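Countertops and Surfaces > Dark counters, light counters, regrets

Thread: Black marble-look top, squiggly veins. Talk me out of it (or into it)
Started Monday, April 22, 2024

tallow_and_rye
Posts: 33
My spouse and I have been choosing a worktop for the back room since last August, which tells you how the marriage is holding up. We've narrowed it to a black one with a streaky marble pattern, thin wavy white lines with some purple in them. I love it. My spouse says it looks like a seismograph had a bad day. The walls stay pale gray either way. It'll be a work surface, mostly for small stuff, sorting cables and fixing things I should have thrown out.

Black with the squiggles, against pale gray walls:
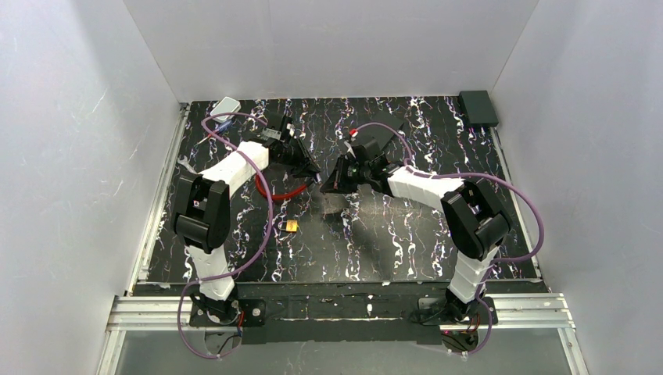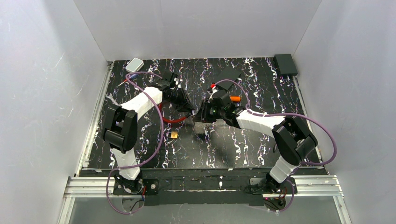
Emiliano Barrios
Veined black is fine, plain black is a part-time job. I had a solid glossy black desk for two years and every crumb on it looked like it had been placed there by an enemy. Busy pattern hides more. It hides your screws too, so buy a tray.

gravelmouth
Posts: 1089
Disagree with Emiliano. Busy pattern hides dark dirt. Light dirt shows up on black no matter how many squiggles you put on it. Look along the front edge in the first picture, there are little white specks all over it. That's your future. Flour, drywall dust, dandruff, whatever you produce.

tallow_and_rye
I produce all three.

plumb_bobbie
Posts: 3082
What's it made of? Everyone asks about color first and then comes back six months later asking how to get a ring out. Laminate, stone and vinyl film all come in black with veins now and they are three very different lives.

tallow_and_rye
The one we're looking at is a laminate from Urnberg. The pattern is called Timis. There was a stone one as well but the quote came back and we both went quiet in the car.

plumb_bobbie
OK then. Laminate in a dark color scratches light. You drag a metal thing across it once and you've added a vein of your own. In your case you could claim it came that way.

gravelmouth
The purple would bother me. White veins on black, sure, somebody's idea of Italy. Purple and it's the floor of a bowling alley.

tallow_and_rye
The bowling alley was mentioned at home as well. Are you my spouse?

gravelmouth
I'd have posted less.

Hesper_in_the_shed
Posts: 13
I'm for it! I have nearly the same thing on my potting bench (yes, indoors, no, I'm not taking questions) and the purple only really shows up when the light is on it, and then I get a small thrill while repotting a fern. The thing I'd worry over is losing dark objects. I put black pliers down on mine in March and found them in April. Anything bright is no trouble at all, an orange thing on black you can find from the doorway.

Emiliano Barrios
Seconding the orange. I wrapped the handles of everything I own in orange tape. Looks like a road crew lives here. Haven't lost a screwdriver since.

tallow_and_rye
The orange tape may cost me more goodwill than the counter.

knurl
Posts: 212
Going against the whole thread: get a light top. You said fixing small stuff. Small stuff is black these days. Black screws, black plastic, black little rubber feet. On a black top with wiggly lines you will be feeling around for them with your palm like someone looking for a contact lens. Mine is a flat dull gray from Plodstead, ugliest thing in the house, and I can see everything I drop on it.

gravelmouth
knurl is right and I resent it.

Hesper_in_the_shed
Or get the black and put a light mat down where you work? I use a big cutting mat and roll it up when company comes.

knurl
Then you've bought a counter in order to cover it up.

Hesper_in_the_shed
People do this with dining tables and we call it a tablecloth.

plumb_bobbie
Practical question, is it matte or gloss? Gloss with an overhead light means you get the bulb looking back at you from every angle. Ask Urnberg for a sample bigger than a playing card and leave it on the bench for a week. Put it flat. People hold samples up against the wall and then wonder why the counter is a different color.

tallow_and_rye
Matte, according to the label. The sample is the size of a coaster and has been used as one. No ring so far. I'll ask for a bigger piece.

Emiliano Barrios
Which way are you running the veins? Front to back looks deeper. Side to side looks longer, and the seam is harder to hide if you have one.

tallow_and_rye
I had not considered that the veins run a way. I'm going to pretend I had.

gravelmouth
Front to back. Side to side with purple and you really will hear pins falling.

tallow_and_rye
Update for the three of you still here. Bigger sample came, sat on the bench all week, matte as promised. I dropped a handful of black screws on it as a test and found most of them. My spouse now likes the purple. I'm starting to go off it. We're driving over to Pacheco on Saturday to see a full sheet of the dull gray.

knurl
Bring a screw.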